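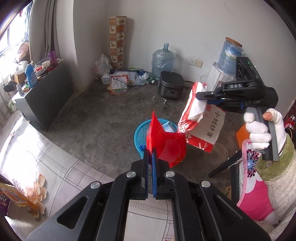
Foto: Dorottya Vörös

## 4 Beutel mit dem Flosta verschließen

Dieser Abschnitt gilt für das Tischgerät Flosta in der Ausführung mit Drehregler. Für die ältere Ausführung mit Stufenschalter gilt Anhang B. Aufstellung und Netzanschluss sind in Abschnitt 3 beschrieben und müssen abgeschlossen sein.

### 4.1 Geeignete Beutel

Das Gerät verschweißt Beutel, deren Innenseite aus einer schweißbaren Kunststoffschicht besteht. Dazu gehören die meisten Snackbeutel, Kaffeebeutel und Flachbeutel aus Polyethylen. Ob die Außenseite bedruckt, matt oder glänzend ist, spielt für die Naht keine Rolle.

Nicht geeignet sind:

- Papierbeutel ohne Innenbeschichtung
- Zellglas
- Netzbeutel und gelochte Folien
- Beutel mit eingearbeitetem Ventil, wenn das Ventil im Schweißbereich liegt

Papierbeutel mit Beschichtung lassen sich häufig verschweißen, die Naht ist aber schwächer. Machen Sie in diesem Fall immer eine Probenaht nach 4.3.

> **Hinweis:** Sehr dünne durchscheinende Tragebeutel schmelzen schon auf niedriger Stufe durch. Verwenden Sie dafür den beiliegenden Clip.

### 4.2 Beutel vorbereiten

1. Füllen Sie den Beutel höchstens so weit, dass oben 50 mm frei bleiben.
2. Schneiden Sie einen ausgerissenen Rand mit der Schere gerade. Risse, die tiefer reichen als der freie Rand, können nicht überschweißt werden. Füllen Sie den Inhalt um.
3. Klappen Sie die alte Naht ganz ab oder schneiden Sie sie weg. Eine halb umgeschlagene Kante liegt vierfach im Gerät und wird nicht dicht.
4. Wischen Sie die Innenseite des Randes mit einem trockenen Tuch ab. Salz, Öl und Krümel sind die häufigste Ursache für undichte Nähte.
5. Ziehen Sie die Seitenfalten nach außen und streichen Sie den Rand flach.

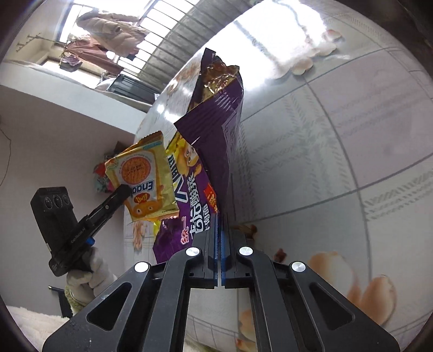

*Abb. 4-2: Snackbeutel, oben aufgerissen, innen mit gold-bronzefarbener Folie*

Beutel mit metallisch glänzender Innenseite leiten die Wärme stärker ab als klare Folien. Stellen Sie den Regler für solche Beutel zunächst auf Stufe 5.

### 4.3 Probenaht

Vor jeder neuen Beutelsorte ist eine Probenaht nötig. Verwenden Sie dafür einen leeren Beutel oder einen abgeschnittenen Streifen mit beiden Lagen.

1. Schalten Sie das Gerät am Hauptschalter ein. Die Leuchte neben dem Regler blinkt.
2. Warten Sie, bis die Leuchte dauerhaft leuchtet. Das Aufheizen dauert rund 60 Sekunden.
3. Stellen Sie den Regler auf Stufe 3, bei metallisierten Folien auf Stufe 5.
4. Legen Sie den Streifen ohne Falten auf die untere Schiene.
5. Drücken Sie den Hebel bis zum Anschlag und halten Sie ihn, bis der Signalton kommt.
6. Heben Sie den Hebel an und lassen Sie die Naht kurz abkühlen.
7. Ziehen Sie die Lagen von Hand auseinander.

Geht die Naht auf, erhöhen Sie um eine Stufe und wiederholen den Vorgang. Ist die Folie wellig oder braun, gehen Sie eine Stufe zurück. Notieren Sie die passende Stufe auf der Karte im Deckel — sie gilt, solange Sie dieselbe Sorte verwenden.

> **Vorsicht:** Die Schiene bleibt auch nach dem Ausschalten heiß. Nicht berühren und keine Beutel darauf ablegen.

### 4.4 Beutel verschweißen

1. Drücken Sie die Luft aus dem Beutel. Bei Chips und anderem bruchempfindlichen Inhalt lassen Sie ein Luftpolster stehen.
2. Legen Sie den Rand auf die Schiene. Der Beutel selbst liegt auf der Ablage, nicht frei über der Tischkante.
3. Hebel drücken, Signalton abwarten, Hebel anheben.
4. Prüfen Sie die Naht über die ganze Breite.
5. Setzen Sie bei Beuteln mit Seitenfalten eine zweite Naht daneben.

Beutel mit einem Gewicht über 1000 g müssen beim Schweißen zusätzlich abgestützt werden. Die Stütze Rustad ist als Zubehör erhältlich und wird in die beiden Schlitze an der Vorderseite eingehängt.

### 4.5 Pflege

Wischen Sie das Gleitband ab, wenn das Gerät abgekühlt ist. Keine Scheuermittel und keine Klingen verwenden. Nach 900 Nähten oder bei sichtbaren Brandstellen ist das Band zu ersetzen (Abschnitt 6.2). Das Ersatzband liegt im Fach unter der Ablage.

### 4.6 Störungen

| Störung | Mögliche Ursache | Maßnahme |
|---|---|---|
| Leuchte blinkt dauerhaft | Deckel nicht eingerastet | Deckel andrücken |
| Naht nur an den Seiten offen | Seitenfalten nicht ausgestrichen | Rand glätten, zweite Naht setzen |
| Folie klebt am Band | Stufe zu hoch oder Band verschlissen | Stufe senken, Band prüfen |
| Kein Signalton | Hebel nicht am Anschlag | Hebel ganz durchdrücken |

Bleibt die Störung bestehen, ziehen Sie den Netzstecker und gehen Sie nach Abschnitt 7 vor.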